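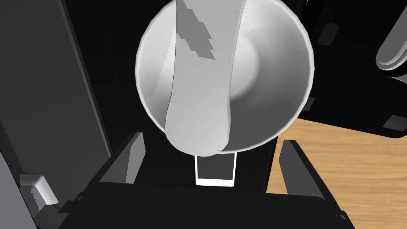
Simulated wrist view of a two-finger gripper with a white bowl and spatula, rendered in Vesport planning software. Credit: Trerkik

Trerkik Adds Equipment Planning Module to Vesport Simulation Software

Module links simulated handling tasks to purchase lists and budget lines before hardware is ordered

PLUKBRIDGE, 15 Jul 2025 - Trerkik today released an equipment planning module for Vesport, its simulation software for robotic handling cells. The module lets buyers test candidate arms, grippers and cameras against their own task list and export the result as a costed equipment schedule.

Vesport users could already model a cell and run tasks in it. Purchase planning was done separately, usually in a spreadsheet kept by the engineering or finance department. The new module stores price, lead time, spare parts and service interval with each hardware model, so that a change of gripper or mounting plate in the simulated cell changes the schedule as well.

The release includes 616 hardware models and a library of 39 tabletop tasks covering kitchenware, small parts and packaged goods. Users can import their own object files. Each task can be viewed from fixed cameras or from a camera near the gripper, and the software records reach, finger clearance and collisions for every run.

"Most requests for quotation we see specify payload and reach and leave the end effector for later," said Sepehr Akbari, product manager for Vesport. "Finger geometry and camera position are then settled after the arm has been paid for. A bowl with a utensil lying across the rim is a common item and it puts limits on both. We want that tested while the quotation is still open."

Ghaffari, a contract kitchen equipment integrator, used a prerelease version from April to plan a dish handling line. The company compared four gripper options over 854 simulated runs and removed two from its shortlist before requesting prices.

"We had budgeted for a tool changer on every station," said Ubaldo Palumbo, head of procurement at Ghaffari. "The runs supported a tool changer on two stations out of five. We moved the difference to spare fingers and a second year of service cover, which the original budget did not have."

Palumbo said simulated results do not replace acceptance testing. Ghaffari will repeat a subset of tasks on physical equipment before final payment, and has written that condition into its purchase orders.

The planning module does not model surface wetness, deformable items or cable wear. Prices in the hardware library are list prices and are updated quarterly. Regional taxes, freight and installation must be entered by the user. Schedules can be exported as spreadsheet files or as a printable summary for capital request forms.

Availability

The module is available now to customers with a current Vesport maintenance contract at no added charge for the first 12 months. New licenses are sold per workstation. Customers running an older release must upgrade before installing the module. Evaluation licenses are limited to 400 simulated runs and do not include schedule export.

About Trerkik

Trerkik develops simulation and planning software for robotic handling. The company is based in Plukbridge and sells directly and through integrators.

Media contact: Trerkik Press Office, Plukbridge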